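Relcombe town council's emergency order on water use, in short posts. I've read the whole thing so you don't have to open the PDF on your phone.

1/ The order takes effect at 8 this evening, Sat 18 January. It covers the town and the villages on the same supply. It runs for 14 days and can be renewed once without a full council vote.

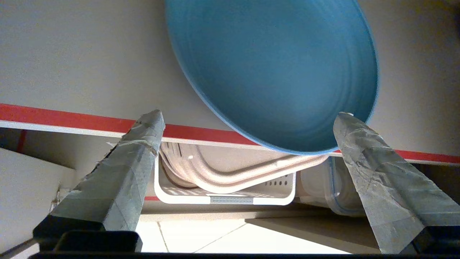
2/ A second renewal would need a vote. That would take us into the middle of next month at the earliest, and the council says it doesn't expect to get that far. The last order, the one in March, was renewed once.

3/ What is banned for households: hosepipes, filling pools, washing cars at home. Watering cans are allowed. So is anything you need for animals.

4/ Businesses are split into two groups. Food, health and care premises carry on as normal. Everyone else has to give the council a reading from their meter within 24 hours if asked. The order doesn't say how they'll be asked - I've written in to find out.

5/ Bottled water. Grunero has the contract for deliveries to people on the priority list. If you were on the list in March you are still on it. If you've moved house since then, you have to register again, even if you moved within the same street.

6/ There are two collection points for everyone else: the old Cumiretti warehouse on the ring road, and the car park behind the leisure centre. Both open from 8 in the morning. The warehouse has step-free access from the side gate only.

7/ Enforcement. Council wardens can give a written warning first, then a fine. Police can be asked to attend but the order gives them no new powers. A few people have been saying otherwise. Section 5 is quite clear on it.

8/ Wardens can't come into your home or your back garden without permission. They can ask your name and address if they see a breach from the street.

9/ Appeals go to the clerk's office in writing. You have 18 days from the date on the notice - in March it was 14, so ignore the old leaflet if you've still got it on the fridge.

10/ Several of you asked about the Grgić building site. It is exempt for dust control only, and the exemption has to be displayed at the gate. If you can't see the notice, report it on the usual council number.

11/ Correction to post 4: care premises also have to give a reading if asked. They just aren't restricted in what they use. Thanks to those who spotted it.

12/ The clerk's office is shut until Monday. I'll add their answer on meter readings here when I have it.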